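The Year I Stopped Saying "No Worries"

By Siham Ashour

I said "no worries" 45 times in one day. I know because my friend Nasrin Arabzadeh dared me to keep a tally on the back of an envelope, and by dinner I'd run out of envelope. Somebody stepped on my foot at the pharmacy — no worries! My landlord forgot about the sink again — no worries! A man I used to date texted to say he'd given my bike to his cousin. Guess what I wrote back.

So that was September, and that was the start of what I've been calling (only to myself, until now) my year of small honesty. I'm talking tiny stuff here. I didn't quit my job or tell off my mother. I just wanted to find out what would happen if, when a person asked me what I wanted, I told them.

The first thing I learned is that I had no idea what I wanted. Ewan Skinner runs a little evening group called Ollness above a shoe repair place near me, and he has this exercise where he asks you a plain question and you have to answer before he finishes breathing out. Window or aisle? Soup or salad? Stay or go home? I froze on soup or salad. I sat there in a folding chair, a grown woman, and said, "Whatever's easier for you." He wasn't even making soup!

Ewan says people like me have spent so long reading the room that we've forgotten we're in it. I wrote that down and was annoyed by it for two weeks. Then I started practicing. I told the hairdresser it was too short in front. I told Shahram Amini at work that I didn't want to swap shifts, full stop, and he said "okay" and went back to his sandwich. I'd been swapping shifts with that man for years. I'd missed birthdays!

It didn't all go that smoothly. I told my book club I hadn't liked the last four books, and there was a silence I can still feel in my teeth. I've since worked out that you can be honest about one book at a time. I also got a bit drunk on it, the way you do with a new habit, and informed my brother that his beard was a mistake when he hadn't asked me a thing. I had to call him back and say sorry. 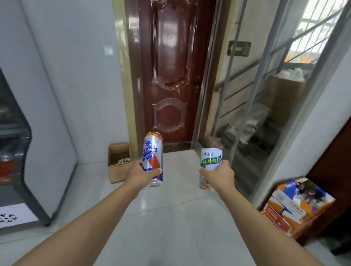

Choosing got easier once I made it physical, which was another of Ewan's ideas. You take two real things, one in each hand, and you wait until one of them feels like yours. I felt ridiculous the first few times. But put a tall silver Pabst Blue Ribbon in your left hand and a squat white can with green Chinese characters in your right, and I promise some part of you leans. I've done it with sweaters, with lightbulbs, with two letters I was scared to mail. Luuk De Bruijn, who joined the group after me, does it with his phone in one hand and his house keys in the other, and he's been going out a lot more.

These days I'm down to a few "no worries" a day, and I mean most of them. Nasrin claims I'm harder to make plans with now, and she's right, I am. Last month she asked where I'd like to eat and I told her the noodle place, the corner table, early, before it gets loud. She'd been hoping for tacos. We argued about it all the way down the stairs, and then we went for noodles.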